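4 Installing the Rimik water leak sensor

This section covers placement, pairing and testing of the Rimik floor sensor. The hub must already be connected to the home network (see section 3). Each hub supports up to 15 sensors.

4.1 Choosing a location

The sensor detects water that bridges the two metal contacts on its underside. It does not detect humidity or steam. Place it at the lowest point of the floor near the appliance or pipe to be monitored. Suitable locations include:

– under a kitchen sink, at the back of the cabinet
– next to a water heater, outside the drain pan
– beside a washing machine or dishwasher
– near a sump pit or floor drain 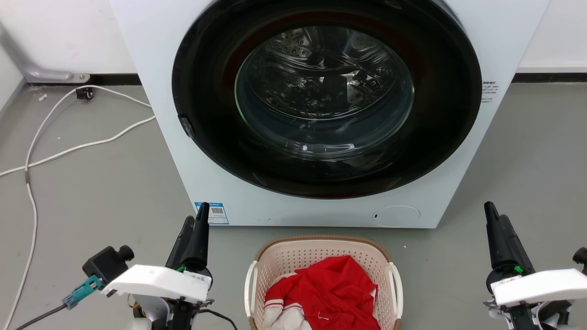 For front-loading washers, set the sensor on the floor close to the supply valves. If the space behind the machine cannot be reached, place the sensor at one side and run the extension probe (sold separately) to the back. Do not attach the sensor to the appliance itself. Vibration during the spin cycle can loosen the battery cover.

4.2 Inserting the battery

1. Turn the sensor over and rotate the cover counterclockwise until it stops.
2. Lift off the cover. Check that the rubber seal is seated in its groove.
3. Insert the supplied battery with the positive side facing up.
4. Replace the cover and rotate it clockwise until the two marks line up. The status light flashes green twice.

CAUTION: Coin batteries are dangerous if swallowed. Keep new and used batteries away from children and get medical help at once if one may have been swallowed.

4.3 Pairing with the hub

1. Open the Rimik app and select Devices, then Add Sensor.
2. Hold the button on the side of the sensor for 7 seconds. The status light changes to slow blue.
3. Wait for the sensor to appear in the list. Pairing takes about 10 seconds.
4. Enter a name for the sensor and select Save. Use the location as the name so that alerts can be acted on quickly.

NOTE: Pair the sensor in the same room as the hub, then move it to its final position. The maximum range is 100 feet in open space. Masonry walls and metal cabinets reduce it.

4.4 Testing

1. Place the sensor on a damp cloth so that both contacts touch the fabric.
2. Confirm that the sensor sounds and that the app shows Leak Detected.
3. Lift the sensor and dry the contacts with a paper towel. The alarm stops and the app returns to Normal.

If the sensor sounds but no alert reaches the app, the sensor is out of range – move the hub closer or add a Linon repeater (section 6). If the sensor does not sound, check the battery and repeat step 1.

Repeat the test every May and after each battery change. Wipe the contacts with a dry cloth at the same time. Detergent residue on the contacts can cause false alarms.

Rimik Home Products | Customer support | Terms of use | All rights reserved | Back to top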